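8月、金曜日。午後から記入。

今日は台所側の作業台で、調味料の棚のことをしました。先月からずっと「棚は買ったが、使い方が決まっていない」という状態でしたので、私が引き受けました。Borisさんは午前だけ来て、Vlastimilさんは夕方に少し見てくれました。二人の意見は本人の言葉に近い形で書くつもりですが、私の日本語で短くなっている所があります。間違いがあれば、横に直しを入れてください。

## 棚について

棚は黒い金属の二段のものです。Hebdenの店で3,195円でした(領収書は青いファイルの中です)。細い脚の上に上の段があり、下の段は机のすぐ上にあります。前が開いているので、下の段にも手が入ります。

組み立ては前に終わっていましたが、置いてみたら少しがたつきました。床の問題か、机の問題か、棚の問題か、最初はわかりませんでした。棚だけを別の机に移したら、そちらでもがたつきましたから、棚の方です。ねじを全部いちど緩めて、平らな所で押さえながら、対角の順番で締めました。これで静かになりました。説明書にはこの順番が書いてありません。次に同じ棚を買う人は、最初から対角で締めてください。

下の段の板は少し光ります。指の跡がよく見えます。乾いた布で拭くと一度はきれいになりますが、粉が落ちた後に乾いた布を使うと、粉が伸びて薄い膜のようになります。先に刷毛で落として、それから固くしぼった布、最後に乾いた布、の順がよいです。刷毛は流しの横の引き出しに入れました。製菓用の小さいものです。

## 白いふたの瓶

今日いちばん時間を使ったのは、白いふたの瓶です。ガラスは下の方へ少し広がる形で、その上に厚いふたが乗っています。中は薄茶色の細かい粉です。
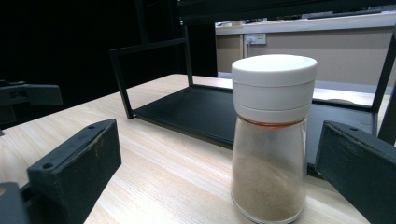

*白いふたの瓶、棚の手前。中身の名前は未確認。*

この瓶の中身は、まだ名前を決めていません。Borisさんは「においは生姜に近い」と言い、私は肉桂の古いものだと思いました。二人とも自信がありません。味見はしませんでした。名前のわからない粉は口に入れない、という決まりが前のノートにあります(Rirnodhamの台所にいた時の決まりですが、こちらでも守った方がよいと思います)。来週、買い物の記録を調べて、それでもわからなければ捨てます。

ふたのすぐ下の、橙色の細い輪も気になりました。最初は前に入っていた赤い粉の残りだと思いましたが、ふたの部品の色かもしれません。Borisさんは部品だと言っています。洗ってみればわかることです。ただ、今日は中身を移す容器が足りませんでしたので、洗っていません。**未解決**として残します。

内側のガラスの曇りは、粉の細かい瓶の全部で起こります。湯気の上で瓶を振る人がいるからだと、私は思っています。鍋の上で直接振ると、湯気が口から入って、粉が壁につきます。固まりもできます。面倒でも、小皿に出してから鍋に入れる方がよいです。この話は前にも書きましたが、読んだ人は少ないようですので、もう一度書きました。

## 置き方の試し

上の段に何を置くか、下の段に何を置くか、これを決めるのが今日の本当の仕事です。案は次のものがありました。

- **案A**:よく使う瓶を上の段、たまに使う瓶を下の段。普通の考えです。
- **案B**:背の高い瓶を上、低い瓶を下。上には天井がないので、高さを気にしなくてよい。
- **案C**:色で分ける。赤い系統は左、茶色の系統は右。Vlastimilさんの案です。

案Cは、私は最初、見た目だけの話だと思っていました。しかしVlastimilさんの説明を聞くと、そうではありません。料理の途中では字を読まないで色で取る、だから似た色が隣にあると間違える、という話でした。それなら似た色を離す方がよいのではないか、と私が聞きましたら、「似た色は同じ側に集めて、その中だけ字を読めばよい」と答えました。赤いものが欲しい時に右側を見なくてよい、ということです。

それで、まず上の段で試しました。左に橙赤色のつぶつぶした中身の瓶、右に白いふたの瓶です。左の方のふたは濃い灰色の金属で、右のふたは白いので、上から見ても区別がつきます。これは思ったより便利です。瓶の横の字が裏を向いていても、ふたの色で取れます。

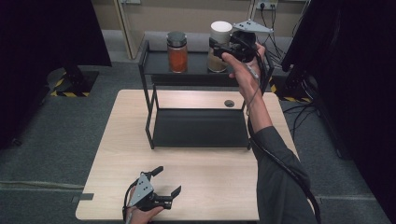
ただし、ふたの色に頼ると、ふたを取り違えた時に困ります。前の台所で一度ありました。洗った後に、乾かす場所でふたが入れ替わって、塩の瓶に砂糖のふたが付きました。大きさが同じふたなら、どこにでも付いてしまいます。ですから、ふたの裏にも中身の名前を書くことにします。表に書くと手の油で消えます。裏なら、開けた時だけ見えて、それで十分です。ペンは油性のBridettiの細いものを使ってください。水性は洗うと消えます。

右側に立って取る人と、左側に立って取る人で、感じ方も違いました。私は右利きで、棚の右寄りに立つことが多いので、右の瓶がいちばん楽です。左の瓶を取る時は、腕が右の瓶の上を通ります。袖が長いと、ふたに触ります。瓶と瓶の間は、指が入る幅を残してください。詰めて並べるときれいですが、取る時に隣を倒します。

瓶を取る時の持ち方についても書いておきます。ふたをつまんで持ち上げるのはやめてください。しまっているように見えて、しまっていないことがあります。ガラスの胴を持ちます。下へ広がる形の瓶は、低い所を持とうとすると太くて持ちにくいので、真ん中より少し上がよいです。

## 戻す時の位置

戻す方が、取るより難しいです。急いでいる時に、瓶は机の上に残ります。これは人の性格ではなくて、棚の問題だと私は考えます。戻す場所がすぐにわからないと、手の近くに置いてしまいます。

試したこと:

1. 下の段の板に、白い鉛筆で瓶の底の丸を描く。黒い板なのでよく見えますが、拭くと消えました。一日で描き直しになると思います。
2. 丸い紙のシールを貼る。見えますが、瓶の底とこすれて端がめくれました。
3. 棚の前の縁に、中身の名前を書いた細いテープを貼る。今のところ、これがいちばんよいです。テープの下に瓶を合わせるだけです。

テープはTallachの布のものを使いました。幅が少し広いので、はさみで半分に切っています。手でちぎると端がぎざぎざになって、そこに粉がたまります。字は大きく、ひらがなで書きます。私はまだ漢字の香辛料の名前を速く読めませんし、Borisさんも同じです。「胡椒」は読めますが、「山椒」と急いで見ると間違えます。 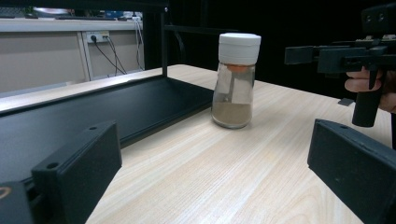
## 量と補充のこと

白いふたの瓶の中身を、電子ばかりで量りたいと思いましたが、瓶だけの重さがわかりませんので、今日は無理でした。空の時に瓶とふたの重さを量って、底に書いておけばよかったです。これからは新しい瓶を下ろす時、必ず先に量ります。

瓶に入れる量は、いっぱいにしない方がよいです。口まで入れると、開けた時に粉が飛びます。Vlastimilさんの意見では、肩の下まで。私もそれでよいと思います。残りが底から指一本の高さになったら、補充の紙に書きます。なくなってから書くのは遅いです。

大きい袋は700グラム入りを買っています。開けた後が問題です。小さい瓶に移す分は100グラム近くで、残りは袋のまま口を折って、クリップでとめて、流しの下ではない乾いた戸棚に入れます。流しの下は湿気が多いです。8月は特にそうで、去年の記録にも、袋の中で固まったと書いてあります。

開けた日の書き方も統一したいです。今は月だけ書く人と、年も書く人と、何も書かない人がいます。年と月を書いてください。香りのある粉は、古くなっても悪いにおいにはならず、ただ弱くなるだけなので、見てもわかりません。日付だけが頼りです。

## 机の上

棚は机の奥に置いています。手前は、まな板と小皿のために使います。棚を前に出すと瓶は近くなりますが、切る場所がせまくなって、結局まな板が斜めになります。Borisさんは午前に棚を横向きにする案も試しました。人が両側から使えるのがよい点ですが、コンロの方から見ると瓶が縦に重なって、後ろの瓶が隠れました。元に戻しました。

机の木目は明るい色なので、茶色い粉が落ちてもあまり目立ちません。赤い粉はすぐにわかります。目立たない方が危ないです。片付けの時は、手のひらで一度なでて、ざらざらしないかを確かめてください。赤い粉は水で先に拭くと色が残ることがありますから、これも刷毛が先です。

棚の脚の下には、まだ何も敷いていません。動かすと机に細い傷がつくかもしれないので、フェルトを貼りたいです。ただ、フェルトは粉と油を吸います。透明なゴムの足の方がよいと思いますが、脚が細いので、合う大きさがあるかどうか。金物屋で聞きます。見つからなければ、薄いシリコンのシートを切って使います。

## 夕方の話し合い

5時過ぎにVlastimilさんが来て、並べたものを見ました。案Cで進めることに賛成でした。ただ、下の段には瓶を置かず、小皿と計量さじだけにした方がよいという意見です。下の段の奥の瓶は、上の板の影になって、色で区別する利点がなくなるからです。これは私が見落としていました。

Borisさんにはまだ伝えていません。Borisさんは下の段に塩を置きたいと言っていましたので、少し相談が必要です。塩は色で探すものではないから例外でもよい、と私は思いますが、例外を最初から作ると、すぐに増えます。

## 次にすること

- [ ] 買い物の記録で薄茶色の粉の名前を調べる
- [ ] 白いふたの瓶を洗う。橙色の輪が取れるか、部品かを確認
- [ ] 全部のふたの裏に名前を書く
- [ ] 前の縁のテープを一週間そのままにして、はがれ方を見る
- [ ] 細い脚に合うゴムの足を探す(寸法は青いファイルの裏に書きました)
- [ ] 塩の場所についてBorisさんと相談
- [x] 棚のねじの締め直し

追記:テープの字は「しなもん」とはまだ書いていません。名前が決まるまで、その場所には「?」と書いたテープを貼りました。はがさないでください。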